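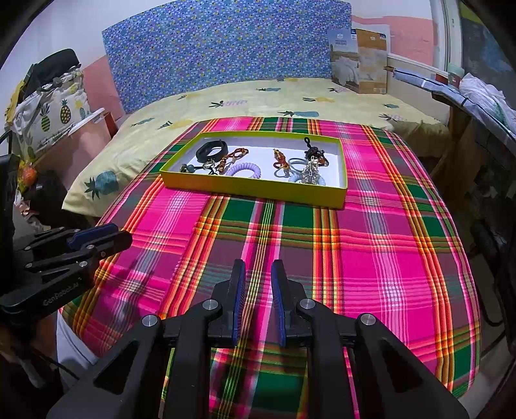

Sorting tray with the bracelets, hair ties and that sparkly clip

packbench_jo
September 2, 2022
So our accessories room went over to automated picking in March and I'm still buzzing! We're a small returns outfit (Rolland, if anyone knows us) and small soft stuff was always the nightmare - spiral hair ties, braided bracelets, anything with a cord on it. I used to do 500 pieces a shift by hand and my thumbs were wrecked. Now the Kurberg cell does the plain ones and I get the odd ones, plus I set up the trays, which I love. Anyone else made the switch?

dunnoreally
What happened to the people who did the rest of it?

packbench_jo
Fair question. 11 of us before, 11 now. Two moved to quality and Bernadette Huet runs the training bench, and she's brilliant at it.

tallowtree
Same number of people, sure, but what's the target? Ours went from 262 an hour to 552 across the room and the pay didn't budge. Movum fitted it, lovely machines, no complaints there. I miss having a yak while my hands were busy, to be fair. Now I'm watching a screen.

packbench_jo
Yeah the target went up here too, I won't fib. We got a ten minute break added each side of lunch for it though. Ask your rep!!

dunnoreally
Ten minutes isn't a pay rise.

minty_k
How does it go with the coil ones? Ours hooks two together every time, drives me up the wall.

packbench_jo
Spread them out and leave a bit of white floor showing between groups - made a huge difference for us. Beaded ones still catch.

minty_k
Ta, will try it on the Tretalent line tomorrow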